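The 72 is staying (mostly), and it's getting an evening run

January 22, 2022

Well, we've got our bus back. Most of it, anyway! Zuven has confirmed that the 72 will keep running between Novbridge and Ultcombe after the school holidays, and there's a new evening trip on top, which I don't think any of us at the stop outside Theodorakopoulos Fruit & Veg had on our list. The bad news is for people on the river side, and I'll get to that.

If you've been away or you drive everywhere, the short version goes like this. Back in October a laminated sheet appeared on the pole at the Novbridge end saying that route 72 was "under review" and that passengers could have their say. There was an email address at the bottom, in a type size I needed my other glasses for. A few weeks later a second sheet went up over the first one, and it had the word "discontinuation" in it, and that's when people started ringing each other.

I catch the 72 three or four mornings a week. I'm telling you that up front so you know I'm not neutral. I gave up the second car a couple of years ago, partly for the money and partly to stop arguing about who'd parked across the neighbour's driveway, and the bus is how I get to the dentist, the library, my sister's and the only decent haberdashery left in the district. So when I read that sheet I took it a bit personally.
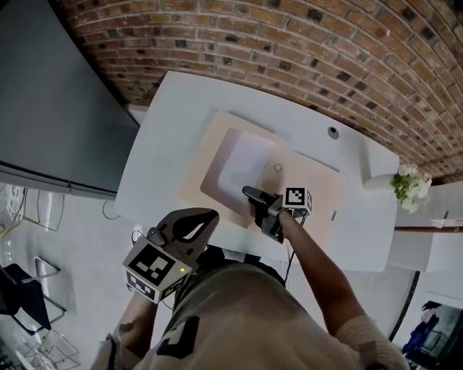 Issue 4

The letter from Zuven came through on the same afternoon the cool change did. It runs to two pages and you can read the whole thing at the library desk, but what it boils down to is a timetable that looks a lot like the old one with a bite out of the middle of the day. The early bus stays. The one after it stays too, and it'll leave a little later so it meets the train at Ultcombe properly, instead of pulling in just in time for everyone to watch the back of the train go around the bend. I have personally sworn at the back of that train. I'm told by another regular that she once missed it with a wedding cake on her lap.

The late morning bus is gone. It was the quiet one, I'll admit, and I've been the only passenger on it more than once (lovely, like having a very large taxi), but it was also the bus people used to get home from blood tests and early appointments at the clinic. They'll now have to wait for the one after lunch. When I rang Zuven to ask about this, the woman on the phone was very pleasant and said they'd looked at the ticketing data and the late morning trip had the lowest boardings on the route. I said that people with a concession pass often get waved on without tapping, and she said that was useful feedback and typed something. I could hear the keys going, at least.

Now the evening trip. There'll be a bus out of Ultcombe after the shops shut, so for the first time in all the years I've lived here you'll be able to go over to see a film or have a meal and come home again without begging a lift. It's a trial. They'll run it for 3 months and then look at the numbers, so if you've ever said to me over the zucchinis that you'd go out more if there was a late bus, I'll be expecting to see you on it!

The petition got a mention in the letter, too. It sat on the counter at Theodorakopoulos beside the scales right through the stone fruit season and it ended up with 600 names, a few of them a bit sticky. Novbridge isn't a big place. I don't know that every one of those people has ever been on the 72 in their life, and there's one signature in there that I'm fairly sure belongs to a dog, but Zuven wrote that the response was "well beyond what the route's patronage would suggest" and that it had been weighed up along with everything else. Make of that what you like. I was pleased.

So, the river side. From the start of term the bus will no longer turn down past the old butter factory and do the loop along the water. It'll stay on the main road the whole way, and if you live down there you'll be walking up to the new stop near the servo. Zuven says the loop added too many minutes, and that the road down there has got worse since the floods and is hard on the buses. I walked it myself on the way home the other day to see what it was like. It's not far if you're fit and it's not raining. There's no footpath on the first bit, though, and there's no shade at all, and I was carrying nothing but a loaf of bread and I still had to stop and lean on somebody's fence. For anyone with a walker or a pram or a week's groceries I can't see how it works.

The council says the footpath is on its list. I asked where on its list and I was told it was in the forward program, and I asked what year that was, and I was told somebody would call me back. I've had the phone next to me ever since. If it happens to be you who's supposed to be calling, I'm home after four.

People have asked me about the fares, and as far as I can tell they aren't changing. Neither are the concession arrangements. Dogs in carriers are still allowed at the driver's discretion, and bikes still aren't allowed at all, which seems a shame when there's a perfectly good rail trail starting right behind the Ultcombe station. Somebody could have a word about that. I've used up my words for the time being. 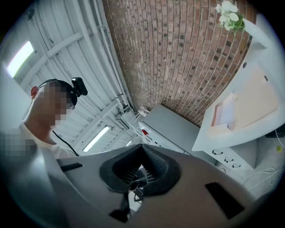 Leaning in, with a small camera up on the headband.

I went over on the early bus the morning after the letter arrived, to see how people were taking it. It was one of those hot white mornings already, with the paddocks the colour of toast, and the air conditioning was making the noise it makes. There were more of us on board than usual. A couple of the high school kids who have summer jobs at the bakery in Ultcombe were thrilled about the evening run and hadn't noticed anything else in the letter. A man from the river side had noticed very little but the loop, and he'd brought a map. He'd drawn a different loop on it, a shorter one that comes back up by the tennis courts and misses the bad bit of road, and I must say it looked sensible to me. He's posting it to Zuven. I suggested he send it to the council as well, and he said he'd already sent them three.

The driver wouldn't be drawn on any of it, other than to say the later departure would give the drivers time for a cup of tea at the Novbridge end, and that this was a great step forward for humanity.

One thing I'd like to see fixed before term starts is the shelter. If more people are going to be waiting longer at the Novbridge stop, and they will be now that there's that gap before the lunchtime bus, then the bench needs its missing slat put back. It's been out since before Christmas. You learn to sit to the left of it, but visitors don't know, and I've seen what happens. The timetable case is cracked as well and the sun has bleached the whole weekend column until it's just a pale yellow rectangle. I've been telling people the weekend times from memory and I hope I've been right.

I know some of you think we've been bought off with a late bus, and I had a long chat in the queue at the chemist with someone who put it in stronger language than that. I can see it. We've lost a daytime trip that sick people used and gained one that'll be mostly teenagers and people like me coming home from the pictures. But I also remember what the second sheet on the pole said, and I'd sooner be grumbling about a gap in the timetable than looking at a pole with no sign on it, like the poor souls out past the quarry have been doing ever since their own bus went.

The new timetables will be on board the buses in the last week of the holidays, and there'll be a pile at the library and another on the counter at Theodorakopoulos, next to the scales where the petition was. Take one for your neighbour if they don't get out much. If you want to comment on the evening trial or the river side stop, Zuven is taking letters and emails until the end of the trial period, and the address is on the back of the timetable (bigger this time, I checked).

If you've got a story about the late morning bus, particularly if you used it for the clinic, drop a note in at the library with your street on it. I'm putting them all in one envelope and taking it over to Ultcombe myself, on the early 72.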